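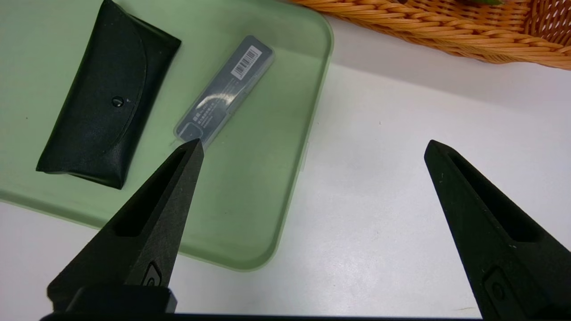 Photo: Berhanu Jemal, workshop notebook, January

Green tray, third day of sorting

Began after lunch, at 1:30, when the big table was free. The white table is better for this work than the bench, small things do not disappear on it. I continue with the shelf of unclaimed objects from the front desk, which Joanne wants empty before the new cabinets come from Waltel.

In the green tray now: one glasses case, black leather, with a flap and a snap button, and one slim clear plastic box with a dark card or product inside and a barcode sticker on the lid. I keep these two together because they came out of the same paper bag. If they belong to the same person I can not say. The bag had no name on it, only "Fikre room" in pencil, and the Fikre room is used by everyone.

Glasses case. Soft leather, a little wrinkled, closes with one small dark snap. The shape is wide at one end and narrow at the other, so it is made for folded glasses and not for a pen set, as Eldana wrote in the old list. I have corrected the list. Leather things should not go back into the plastic bags. Last winter we had two wallets which became sticky in the bag, and the smell stayed in the drawer until spring. From now on leather goes in the paper envelopes, flap open a little, and the number is written on the envelope and never on the object.

Clear box. I did not open it. The small text on the dark part looks like Chinese, and I do not read Chinese. Chrysoula has a neighbor who does, she offered to ask. For the list I wrote only "slim clear box, rounded corners, dark grey-blue inside, barcode." Somebody before me wrote "phone glass" on a yellow note, with a question mark. It may be correct, but I do not want to put a guess in the list, because then people search for the wrong word. Gebremedhin searched for his calipers for a month under "calipers" and they were listed as "ruler, metal."

About the trays. We have 16 of the green ones from Cukham and I like them more than the cardboard lids we used before. The rim is high enough that round things stay inside when the tray is carried, and the corners are rounded so a cloth cleans them in one move. The plastic is a bit milky, which is fine. Labels do not stick well on the outside of the rim. I tried the Fekier labels and they fell down in one night. The masking tape holds, but it leaves glue if it stays more than a week. For the moment I put a folded card inside the tray, under the first object.

Rule for one tray, so I do not forget it and so the others can follow:
Not more than 4 objects.
Objects do not lie on top of each other.
Barcodes and printing up, where possible.
The list is written before the tray goes back on the shelf, not in the evening from memory.

The last one is for me. Yesterday I did two trays from memory and this morning I had to take both down again. In one of them I had forgotten a key ring completely.

How far we are: almost 200 lines in the list, but this includes the old lines from Eldana, and some of them are the same object written two times. I marked the double ones with a small d in the margin. I will not delete them until she has looked.

Question for Joanne: how long do we keep the things? The paper on the door says 30 days, but the form at the front desk says "until the end of the term." I prefer the longer one for glasses and keys, a person can need many weeks to understand where he lost them. For umbrellas I have no opinion.

Question for Chrysoula: can your neighbor look at the text through the lid? I would like that the box stays closed.

Stopped at 4:15. The tray with the case and the box is on the second shelf, left side, card inside. The empty paper bag is folded behind it, in case someone recognizes the handwriting. Tomorrow the drawer with the cables, and I need to bring more envelopes, the large size.

B. J.

Added later by Eldana: "pen set" was mine, sorry, I wrote it from the shape only. The d marks are all right, please delete them, except the blue scarf. There were really two blue scarves.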